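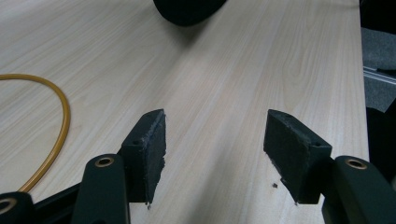
Wood grain

Wood grain is the name given to the direction, arrangement and look of the fibres in a piece of timber. The word is used rather loosely, and a joiner, a furniture dealer and a person choosing a kitchen table may all mean slightly different things by it. To the joiner it is mostly a matter of direction, for the way the fibres run decides how a board will plane, split and bend. To most of the rest of us it is the pattern of lines and streaks we see on the surface — the thing that makes one plank seem handsome and its neighbour a bit dull.

Origin of the pattern

A tree in a climate with marked seasons lays down a layer of new wood each year just beneath the bark. The growth made in spring tends to be paler and more open, while the growth made later in the year is denser and usually darker. Cut straight across the trunk and these layers appear as the familiar rings. Cut along the trunk and the same layers turn into lines, arches or ovals, depending on where the saw happened to pass through them. Trees from places without a cold or dry season may show no clear rings at all, though their timber can still have plenty of colour and character.

Straight grain runs more or less parallel to the length of the trunk and is the easiest to work. Spiral grain winds around the trunk as the tree grows. Interlocked grain changes its slant every few years, leaning first one way and then the other, and is common in many tropical hardwoods. Wavy grain, as you might guess, ripples.

Effect of sawing

The same log can give boards of quite different appearance. Plain sawing, in which the log is simply sliced from one side to the other, is quick and wastes little, and it gives the broad arches often called cathedral grain. Quarter sawing, in which the log is first split into four, gives narrow, even lines and a board that stays flatter as the weather changes. In oak it also brings out the pale flecks known as ray figure, much loved by makers of church furniture and good solid sideboards.

Grain and figure

Strictly speaking, the decorative pattern on a board is its figure, and grain is only one of the things that produce it. Knots, burrs, colour streaks and the rays of the tree all play a part. Names for different figures have grown up in the trade over a very long time and are often rather charming: fiddleback, bird's eye, quilted, ribbon, flame. A pale top with fine long lines and a few soft ovals would be thought of as quiet figure, and many buyers like it for exactly that reason, as it sits happily in a room with almost anything.

Working with the grain

A plane pushed along rising fibres takes off a clean shaving. Pushed the other way it catches and lifts them, leaving the rough patches known as tear-out. Beginners are generally told to look at the side of the board before starting, and to turn it round if the first stroke feels wrong. Sanding is more forgiving, but scratches made across the fibres have a way of showing up the moment a finish goes on, however carefully one has looked beforehand.

In The Patient Plank, a handbook well liked by home woodworkers, Yuk-lan Tang suggests wiping a board with a damp cloth before deciding which face to show, and keeping at least 3 offcuts of any timber for trying out oils and varnishes. Her co-author, Mostafa Naciri, adds a long and affectionate chapter on matching the boards of a table top. He prefers to lay them out on the floor overnight and come back to them in the morning with a cup of tea.

Imitation

Painted grain, or graining, has been used for centuries to make cheap softwood doors look like oak or walnut. The grainer brushes a thin brown glaze over a paler ground, then draws combs, rags and soft brushes through it while it is still wet. Ayten Canpolat's survey of painted doors in the town of Nukville, published on May 11, 2018, recorded 85 examples, most of them imitating oak and two of them pretending, rather boldly, to be rosewood.

See also

Growth ring
Marquetry
Quarter sawing
Veneer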